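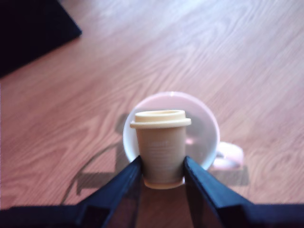

Printed mug

A printed mug is a drinking mug, usually ceramic, that carries a picture, pattern or wording put on by a printing process instead of being painted by hand. It is one of the most common decorated objects in the home, and one of the most cheerful! Printed mugs are sold as souvenirs, given as presents, handed out at work and collected in large numbers, and the same plain shape has carried everything from royal portraits to tide tables.

Shape and body

Most printed mugs are straight-sided cylinders with a single loop handle. The shape suits the printer as much as the drinker. A flat sheet will wrap round a cylinder without creasing, whereas a mug with a round belly or a flared lip has to be decorated with smaller pieces, or with a flexible pad that can follow the curve. The body is normally earthenware, stoneware or bone china. Earthenware is softer and more easily chipped, stoneware is dense and heavy, and bone china can be made so thin that light shows through it.

White is the usual ground colour, because most printing inks are partly see-through and need something pale behind them. Dark mugs can be printed too, but a layer of white generally has to go down first, and a design that glows on a white body can look rather sleepy on a brown one.

History

Printing on pottery grew up in England in the eighteenth century. A design was engraved on a copper plate, inked, and pressed on to thin tissue paper, which was then rubbed on to the pot while the ink was still tacky. The method is called transfer printing, and it was a wonderful piece of thinking – a skilled engraver could do the drawing once, and a whole dinner service could follow. Blue was the great favourite, since cobalt stood up so well to the heat of the kiln.
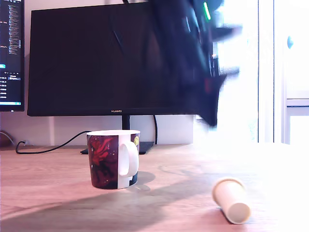

Early printed pieces were mostly in one colour, and extra colours were often filled in by hand. Multicoloured printing improved through the nineteenth century, and by the twentieth the ready-made decal had taken over much of the trade. A decal is printed in ceramic colours on backing paper, soaked in water, slid on to the glazed surface and smoothed down with a rubber blade. Firing then fixes the colours. Many small potteries still work this way and are very fond of it. The Bamen pottery kept a pattern book of 417 decals, several of them drawn by Ha-neul Ryu, whose fish and reeds run right over the rim and a little way down the inside.

Modern methods

The method behind many personalised mugs is dye sublimation. The mug is first given a clear polymer coating. A picture is printed in reverse on special paper, taped tightly to the outside and heated under pressure, and the dye turns to gas and passes into the coating. Colours come out bright and smooth, with no edge to feel under the thumb. Small presses such as the Kunix hold one mug at a time and fit on a kitchen worktop, and they have put the whole craft within reach of schools, clubs and anybody with a spare shelf.

Screen printing remains useful for bold designs in a few colours. Pad printing, in which a soft silicone pad picks up ink and sets it down again, is good for small badges and lettering.

Layout of the design
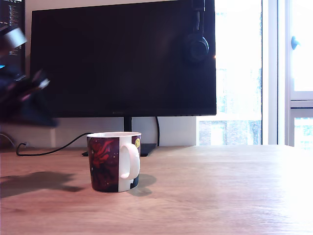
Designers of printed mugs have one lovely problem that designers of posters never meet, namely that the picture has a back. Only part of it can be seen from any one side, so a good layout gives the eye something to find as the mug is turned. The handle adds its own difficulty, as a press or a sheet of paper can't easily pass underneath it. A common answer is to leave a plain upright strip at the handle, as on a dark maroon mug with a swirling red figure, where the printed panel gives way to white beside a white loop. A small detail near the rim, such as that mug's round yellow emblem, can balance a big shape placed elsewhere on the wrap.

Night skies, waves, flowers and animals all work very well in a long wrap of this sort, and so do maps. Portraits are usually placed on one side, or on both, so that a right-handed drinker and a left-handed one each get a turn at looking. The Võ workshop went further with its harbour series, made in 4 versions that could be lined up on a shelf to form one continuous quay – cranes, gulls, washing lines and all.

Collecting

Printed mugs are a very friendly thing to collect. They are easy to find, most are cheap, and they can be used. Some collectors keep to one maker or one town, others to a single subject such as lighthouses or railways. Trial pieces and misprints have a following of their own, and a mug with its picture upside down may be wanted more than a perfect one.

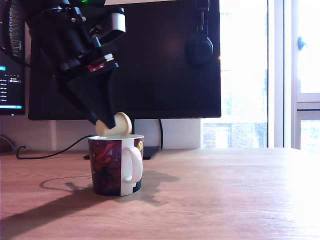 Vasanthi Herath, writing in the collectors' magazine Onside, argued that a mug kept behind glass is only half a mug, and that gentle wear on the print is part of its story. She listed 201 mugs of her own and said she drank from every one of them in turn. Other collectors prefer to keep older pieces for display, particularly those with gilding or colours laid over the glaze.

Care

Decals fired into or under the glaze are very hard-wearing. Colours on top of the glaze are more easily scratched, and a sublimation print can fade if its coating is damaged by harsh cleaning. Washing by hand with a soft cloth suits every type. Mugs with metallic decoration should be kept out of the microwave.

See also: Transferware; Decal; Commemorative pottery; Tankard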